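Brindari Workshop – Frequently Asked Questions About Processors

Handling, storing, fitting and mailing desktop chips

Welcome, and thank you for reading this before writing in! We do love getting your letters, but so many of them ask the same handful of things (and so many arrive late at night, from people with the computer open on the dining table) that it seemed kinder to put the answers in one place. Everything on this page is about ordinary desktop processors, the kind with a metal lid on top, and it's written for people who are doing this for the first or second time. If you've been building computers for years you'll find us a bit slow, and that's all right.

The page is looked after by Serena Donati and Leif Granström at our Tremville shop. Leif wrote most of the parts about cleaning and Serena wrote most of the rest.

Before you start

Do I need a wrist strap?

We use them at the shop and we'd like you to use one too, although we know plenty of careful people who simply touch a bare metal part of the case every few minutes and have never had any trouble. If you have a strap, clip it to unpainted metal. If you don't, work on a bare table, keep your feet off the rug, and please take off the wool sweater. February is our worst month for static, when the heating is on and the air in the house is as dry as toast, so if you've been getting little shocks from the doorknob all week, do borrow a strap from somewhere.

What should I have on the table?

Your motherboard manual (the paper one or the downloaded one), a good lamp, a lint-free cloth, some isopropyl alcohol, thermal paste, and the right screwdriver for your cooler. Clear more room than you think you'll want. I always tell people to put the coffee on a different piece of furniture altogether, and I say this as someone who lost a keyboard and half a tax return to a cup of coffee.

How do I know the chip fits my board?

By the socket name, first of all, and then by the list of supported processors on the board maker's website. Both matter. A chip can have the right socket and still need a newer version of the board's firmware before the computer will start with it, and that list will usually tell you which version. Please check before you open the box, as most stores are a good deal happier about returns that way.

Handling

Where am I allowed to touch it?

By the edges, always by the edges. A processor of this sort is a thin, square-ish or oblong piece of green or blue-green board with a metal lid (you'll see it called a heat spreader) on top, and the contacts are on the underside. The lid is tough and will forgive a fingerprint, which you can wipe off. The underside won't be nearly so forgiving. Take hold of two opposite edges, just firmly enough that it can't slide, and keep the rest of your fingers tucked out of the way.

Which way up should I carry it?

Lid up and level, over the table the whole way. People do like to turn a new chip over and admire the gold, and I can't blame them one bit, but do your admiring while it's still in its plastic tray.

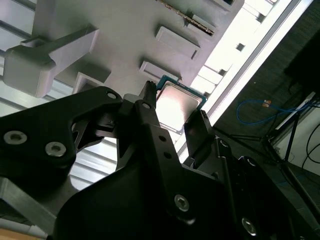 Arif Thambiah wrote to say that the edges were what finally made it click for him: he had been lifting his chips by pressing a thumb on the lid and hooking a fingertip underneath, and he'd smudged the contacts every single time until he switched to holding opposite sides.

That thumb-on-top habit is so very common, and it usually comes from picking the chip up off a flat table, where there's no room to get your fingers around the sides. The tray it came in is made with little gaps for exactly this. If you've lost the tray, set the chip down on a small, clean antistatic block so that the edges stand a little proud, and you'll find it much easier to get hold of.

I touched the contacts. Is it ruined?

Almost certainly not, so take a breath. If your chip has flat gold pads, put a little isopropyl alcohol on a lint-free cloth and wipe gently in one direction, then leave it to dry completely. If yours has pins, don't wipe at all, as the cloth will catch; a very soft brush with a drop of alcohol is the better way to go about it.

I bent a pin. Now what?

Put it down and come back to it with a brighter lamp and a calmer heart. A pin that leans can often be coaxed upright with the edge of a thin plastic card slid along the row, a tiny bit at a time. A pin that's folded flat is harder, and one that has already been straightened once may snap. Our Vister bench manual gives this job 9 pages, most of them telling you to go slower. If the bent pins are in the socket on the motherboard, we'd really rather you brought it to us or to somebody local, because those are springy, delicate little things and they don't care for amateurs.

Fitting

How do I line it up?

Look for the small triangle on one corner of the chip and the matching mark on the socket. Many chips also have notches along the sides. Match those up, lower the chip straight down, and let go. It should settle with no pushing whatsoever. If it's rocking or sitting crooked, lift it out and look again – the load lever comes down only after the chip is lying flat.

The lever is frightening! Is it supposed to be that stiff?

On many boards, yes. There's often a creak too, and it's a perfectly horrible sound the first time. Provided the chip is lying flat and the right way around, steady pressure is fine. Seul-gi Kong, who teaches our beginners' evening, has people open and close an old scrap board over and over before they go near their own, and by the end of it they've stopped wincing. If the lever truly won't move, stop and check your manual.

How much thermal paste?

A blob in the middle the size of a small pea does nicely for most ordinary desktop chips, and larger ones may want an X. We get more mail on this than on any other subject, some of it quite heated. A little too much is only messy if your paste doesn't conduct electricity, so check the label. Too little leaves part of the lid bare, and you may see the temperatures climb when the machine is working hard.

Cleaning off old paste

Paper towel or cloth?

Cloth, or a coffee filter, which sheds hardly any fluff. Lift off the worst of the paste dry, then dampen a fresh bit of cloth with alcohol and work from the outer edge of the lid toward the middle, so that you aren't pushing gray goo over the side and onto the green part. Fold to a clean patch and repeat. It will take more patches than seems reasonable.

The lid still looks marked. Did I scratch it?

Probably it's only the finish. Metal lids catch the light in all sorts of ways, and tiny brush lines or a faint shadow where the paste sat for years won't do any harm. Tilt it under the lamp, and if a fresh white cloth comes away clean, you're finished.

The processor came out stuck to the cooler!

This happens a great deal with older paste, especially on chips with pins. Next time, run the computer for a while beforehand so the paste is warm and soft, shut it down and unplug it, and twist the cooler gently from side to side before you lift. For now, slide a length of dental floss between the chip and the cooler and work it back and forth. Please don't use a knife.

Storing and mailing

Can I keep a spare chip in a drawer?

Of course you can. We like the plastic tray it came in, closed, inside an antistatic bag, with a slip of paper noting the model and the date you put it away. Kitchen plastic bags and ordinary foam are poor choices, as both can build up a charge. Man-sik Nam keeps the spares at our shop, all 574 of them at last count, in shallow Chung cabinets with a paper label on every drawer, and he would like it known that the labels are the important part.

How should I pack one for the mail?

Tray, antistatic bag, bubble wrap, then a proper cardboard box with enough padding that nothing shifts when you shake it. Padded envelopes get bent in sorting, however sternly you write on the front. Put your name and return address inside as well as outside.

Do you take old chips?

Gladly, working or not! The dead ones go to the beginners' evening for practice. We can't pay for them, but we'll send you a postcard.

What do you charge if I'd rather you did it?

Fitting a processor and cooler is $35, and straightening pins is $50 whether it takes us ten minutes or a whole afternoon. If we can't save the chip, there's no charge. Please bring the cooler's mounting screws along with everything else, even the odd little ones you're sure aren't needed.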